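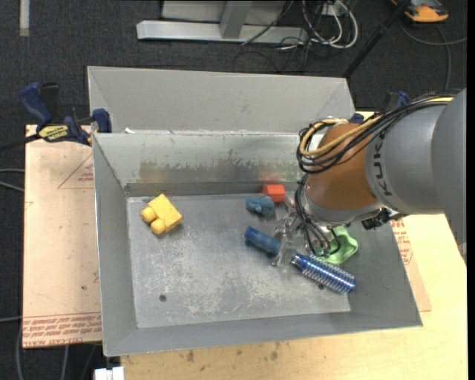 Bin four, with the KUKA and one of our hairbrushes.

Teleoperators wanted (casual, part-time, suits patient people)
Letudton Manipulation Lab, a Murkard site

Applications close: Sat 14 February
First shifts: early March
Positions: several, depending on how many of you can still stand it after the trial day

The job

You will sit in a reasonable chair, hold a controller in each hand, and drive a robot arm through the business of picking things out of a metal bin. Toys, mostly, plus household odds and ends. You pick up the object, you put it where the screen tells you, you go back for the next one. The arm records what you did. Later, a piece of software called Tanner studies your recordings and tries to do the same thing without you. It is currently quite bad at it, so there is plenty of work.

On other days you'll be on kinesthetic teaching, our term for grabbing the arm by the wrist and walking it through the motion yourself. It moves easily enough in hand-guiding mode, though by mid-afternoon you will know which shoulder you favour. We rotate people between the two so that neither the shoulder nor the will to live is overtaxed.

A demonstration is one complete go at one object, from the start signal to the release. Our current target is 696 good demonstrations per object set. "Good" means Veronika Thaler has watched it and not sighed. A fumbled grasp followed by a sensible recovery is good. A fumbled grasp followed by ramming the side of the bin at speed is not, and she'll want a word.

What makes it hard

The bin walls slope, so anything you nudge against them tends to lean there at an angle no sane person would choose. The metal is shiny in places and throws back coloured reflections of whatever is nearby, and the depth camera has opinions about those. You'll learn to trust your own eyes over the point cloud.

Round handles roll. Hairbrushes are a special case: a smooth handle at one end, a barrel of bristles at the other, and a different correct grip depending on what they've come to rest against. Small lumpy toys look easy and are the reason for most of our retakes. Everybody thinks they'll be good at the toy blocks, and everybody is, for the first hour.

What we're after

Steady hands and an even temper. We have had good operators who came from sewing alterations, dental assisting, crane cabs and one very long career in cake decorating. Gamers are welcome, but please know that there is no score and going faster makes the data worse.

You should be able to sit for 40 minutes at a stretch, see well enough to judge small distances on a screen (glasses are fine), and lift a tote of assorted junk onto a table. You need to be 18 or over and entitled to work in Australia. You don't need a degree, and you don't need to know any programming. If you do know some, please resist improving things on your first day.

Left-handers are particularly encouraged to apply. Our existing recordings lean heavily to the right, and Tanner has picked up the habit.

What the shift looks like

Four hours, mornings or afternoons, two to five shifts a week. You'll do a block of demonstrations, a break, a second block, then fifteen minutes labelling your own mistakes from a drop-down menu. The menu includes "slipped", "wrong object", "collision", "operator sneezed" and "other". Please don't use "other" for everything. We spent a week last winter going through 1171 entries marked "other" and learned very little from them.

Between episodes you reset the bin. Tip the objects in, check nothing is hooked on a cable, step back over the floor line, press the green button. Nobody drives while anybody's hands are in the bin, and there are no exceptions to that, including for engineers who'll only be a second.

Pay and conditions

Casual rates under our site agreement, with loading, superannuation and a paid trial day. Operators who complete 600 accepted demonstrations move up a pay step. Training is paid too, and takes three shifts. There is bike parking, a fridge, and a coffee machine whose own automation is no advertisement for the field.

Your hand and controller movements are recorded, along with video of the workspace. We don't record your face or your conversation. You'll be given a consent form in ordinary language before the trial, and you can take it home and think about it. Demonstrations may be shared with our partners at Wosex, who supply the controllers and have heard all the jokes about the name.

How to apply

Fill in the short form on the Murkard jobs page, reference number 169. No cover letter needed. In the box marked "Tell us about something fiddly", tell us about something fiddly you did and how you kept from throwing it across the room. We read that box first, and sometimes only that box.

Shortlisted applicants will be invited in for a trial: a safety briefing, twenty minutes of practice, and an hour in the bin with real objects. You'll hear back within a week whichever way it goes.

Questions about rosters, access or the physical side of the work go to Sivaprasad Amin, operations, through the contact link on the same page. If you use a wheelchair or need the controllers set up differently, mention it to him early and he'll have the station ready for your trial. Questions about whether the robot will eventually take this job can also go to Sivaprasad, who suggests you come and watch it try to pick up a hairbrush.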